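Posted in: Student Work / Engineering & Everyday Life

Can a Machine Do the Kitchen Yet? Final report, Home Tasks project
Gunnel Strömberg and Iolo Probert
20 July 2020

When we started this project we thought the hard part would be the big chores, the mopping and the laundry. Our advisor at Follthorpe kindly let us go on believing that for a while. Then we sat down and listed every small thing a person does at a kitchen counter, and the list ran to 396 entries before we made ourselves stop — and most of them were things neither of us had ever thought of as work at all.

Take a jar with a lid. One hand goes around the body, the other comes over the top, and the two have to agree on how hard to squeeze.

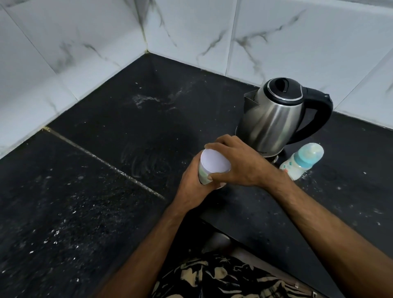 We gave the Sotelo arm 35 tries at a screw-top jar on a bare bench, and it got the lid off in 23 of them. We were delighted, and rather proud! But a bare bench is a very kind place to work. A real counter has a kettle with a big looped handle, a baby bottle leaning over on its side, crumbs along the edge and a smear of white powder back toward the corner. Everything is close together, and some of it you really don't want to knock.
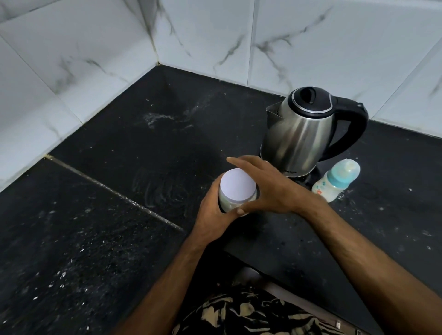
The other trouble is seeing. Our software, which we named Woninum (Iolo's idea, and we never found a better one), does nicely with plain matte things. Shiny steel gives it fits, and so do cloudy plastic and polished dark stone with pale flecks in it, where a crumb and a fleck look much the same. Wiping up is therefore still a long way off for us, because the program has to know what is dirt before it can clean anything.

So our answer is "some of it, slowly, with a person nearby." We'd like to try two arms from Brerkunano in August, if the lab can spare the bench.

© Follthorpe Student Projects | Contact | Back to top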